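The Lelier people let you keep the kit for 100 days before they charge you, and I was on day 97 when I finally took it seriously. Three thousand bucks! (Fine, $3000 with the shipping.) For a pair of grippers you squeeze with your own two hands, so that some machine in Brostdale can learn how a person tidies up.

My neighbor Yoshinori Hirano had talked me into it. He'd done the older Danov kit for seven months and swore it paid for itself, and he said I had the house for it. I think he meant the mess.

So there I was at 3 in the morning, pink blanket spread out on the floor, moving box open, and all the stuff from my sister's old room in a pile. I'd been at it since supper. Squeeze, lift, drop, let go. You get into a kind of trance with it, and I started talking to the things I picked up, the way you'd talk to a cat.

Then I got to Baloch.

I hadn't seen Baloch since September. Lena named him after a math teacher she had a crush on, and she never would tell me what animal he was supposed to be. I brought the left hand in, then the right, real slow, and I swear I didn't want to squeeze.
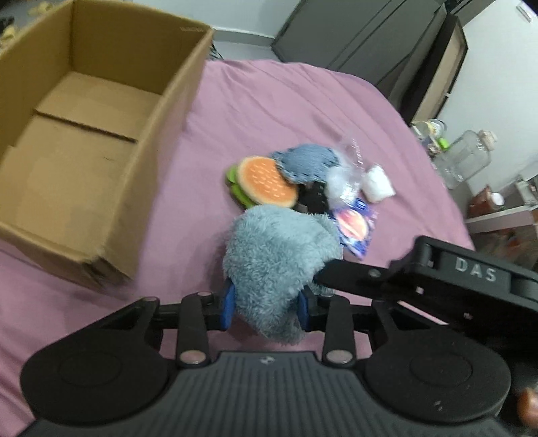
Baloch, the burger, and the box he was supposed to go in.

I held him like that until my wrists hurt. Then I put him down on the blanket, went and found my phone, and called her. She picked up on the second ring.

"Are you keeping it?" she said.

"The kit or the bear?"

"He's not a bear," said Lena.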